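ok so some of you asked why I keep posting about night trains. thread, typing fast, I have to be on one at 10

I wrote timetables for a regional line for six years. not glamorous. mostly spreadsheets and people yelling about connections in February

the thing riders hate most is the long stop at 2 am. train just sits there. lights on the platform, no one getting on or off. you lie in your bunk thinking something broke

nothing broke. that stop is padding. if you leave at night and get in at 5 am everyone is furious — no coffee, no buses, no hotel will take your bag. so you park the thing somewhere boring and let people sleep

ours was Pirkamberg. two platforms, one vending machine. 155 minutes on the old schedule!! people thought the driver was asleep (he was not, he was usually talking to me on the phone about his knee)

freight is the other half. cargo gets the good slots because cargo signed for them years ago. you want to move a sleeper by four minutes, you are asking three dispatchers and a cement company

also the shunting. you know that bang around 3 that throws your water bottle on the floor. that's your train being cut in half and the halves going to different cities. if you moved cars to visit a freind in the night, well, hope you like the other city

tip: always check the car number AND the destination plate on the side of the car. not the one on the platform. the platform one lies

weekend break from trains, at my aunt's, writing this between meals 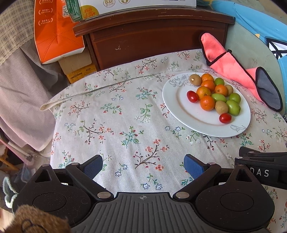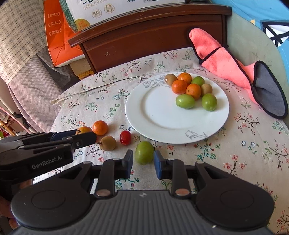 fruit on my aunt's flowered tablecloth

anyway. where was I. bunks

top bunk is warmer, bottom bunk is louder, middle bunk is for people who booked late. I will not be taking replies on this

Konrad Witkowska did the padding math way better than me, he had a whole chart of arrival times vs complaint letters. 881 letters, all sorted by hour. arrivals before 6 were most of the pile. 7:20 was the sweet spot, hardly a peep

so that's why so many of them show up a bit after 7. somebody got tired of opening mail

someone asked about the booking site — yes Skidik shows the long stops if you open the full stop list. tiny arrow on the right. no I don't know why it's hidden. took me a year to find it

and no the cheap seat car is not worth it past five hours. I've done it. I was 24 and my neck still remebers

earplugs, socks, your own water, a sweater for when the heat quits. shoes where your feet can find them

ok bag's not packed and I still can't find my ticket. more from the train if there's signal, there won't be signal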